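Ticket 163: Drekley order page, stock photos
Status: reopened
Site: Horley

Supplier says the blurry thumbnails were fixed on Saturday. They weren't. Every upload still comes out at 300 by 300, whatever we send, and clearing the cache 4 times changed nothing.
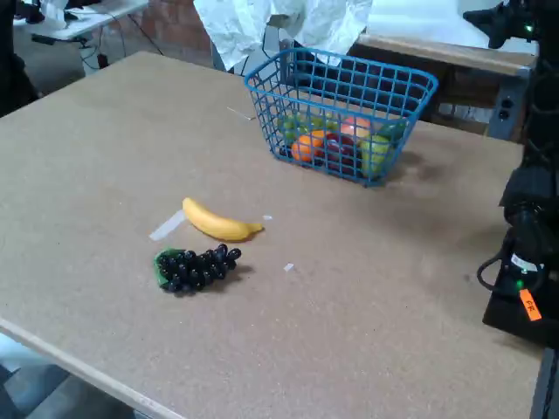 Drekley support blames our files, which I doubt. The Somboon catalogue uses the same files and looks fine. I tried again with the play fruit in the blue basket, yellow banana in front, and the thumbnail was as soft as the rest. Please check the resize setting before closing this again.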